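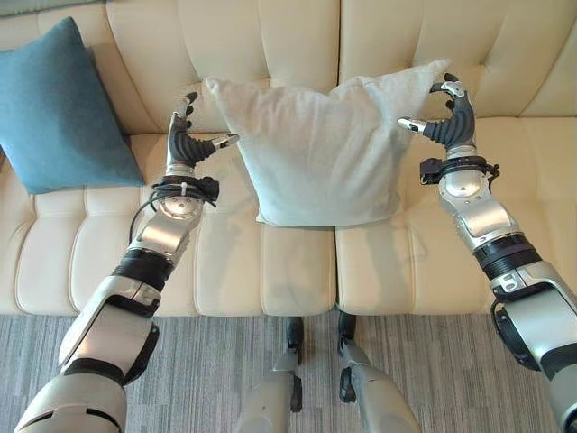 Valter Solberg wrote in to ask whether the furniture swap shelf in the Dultton newsletter could take large items again, and whether delivery could be part of it. The short answer to both is yes, starting in December, with some limits.

Until last spring the swap list ran as a single page at the back of each issue. It was fine for lamps and bookshelves. Sofas, beds and dining tables were a different matter, as most people who wanted one had no way to move it. We dropped anything over 40 pounds and the list got shorter every month.

### What changes

Large items go back on the list under their own heading. Each listing needs the width, depth and height in inches, the floor it's on, and whether there's an elevator. Please measure your narrowest doorway too. Two sofas went back to their owners last year after getting as far as the hallway on Getance Street.

Leather and fabric seating should be listed with its age, if you know it, and any tears, stains or repairs. Say if there are pets or smokers in the home. We won't list mattresses, recliners with a broken mechanism, or anything that has been stored in a damp basement.

### Delivery

Nodunine Movers will run a shared truck twice a month within town limits. The cost is $54 per large item, paid by the person receiving it, and covers two movers and up to two flights of stairs. Third floor and higher is priced by phone. They don't take doors off hinges or legs off furniture, so have that done before the truck comes.

You can still arrange your own pickup – plenty of people do – and in that case there's no charge.

### Last year's numbers

The list carried 2,801 items last year and 2,434 of them found a new home. Most of the rest were taken down by the owner after two months. Children's desks and kitchen chairs went fastest. Wall units hardly moved at all.

### Sending in a listing

Rüdiger Bauerfeind is taking over the list from this issue. Send him the measurements, a sentence or two on condition, and a phone number. Listings stay up for two issues and can be renewed once. If your item goes to someone outside the list, let him know so that he can take it down.

Paper forms are at the front desk of the library, next to the tax forms.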